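Nous utilisons des cookies pour mesurer l'audience du forum. Accepter / Paramétrer

Pince qui se rouvre toute seule en plein transfert

wulan_s
Salut à tous ! Je sèche depuis novembre sur une panne pénible : la pince Bralside prend l'objet, le bras monte, et au bout de 4 secondes les doigts se relâchent (pas à chaque fois, sinon ce serait trop simple). Hier ça m'a fait 6 chutes dans la matinée. Mes essais, je les fais sur du mou, genre la bouteille de ketchup Heinz toute pelucheuse, avec le contrôleur Vedamis en mode force.
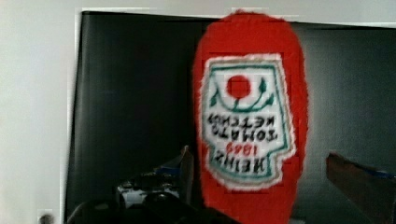
J'ai déjà changé le câble et remis le firmware à zéro, aucun effet. Une idée ?

goluv28
Seuil de force trop bas, je parie. Sur du textile la matière se tasse, le contrôleur croit avoir perdu la pièce et il ouvre. Monte-le à 28 N.

Frerichs_bis
Pas d'accord du tout ! Monter la force avant de savoir pourquoi ça lâche, c'est le meilleur moyen de se coincer un doigt. Regarde plutôt l'alim, j'ai eu pareil avec un connecteur fatigué.

goluv28
Mouais, une alim qui flanche, ça laisse une erreur dans le journal.

Frerichs_bis
Pas chez moi, justement.

wulan_s
Journal vide ici aussi... Je mesure la tension ce soir, bras à l'arrêt, et je vous redis.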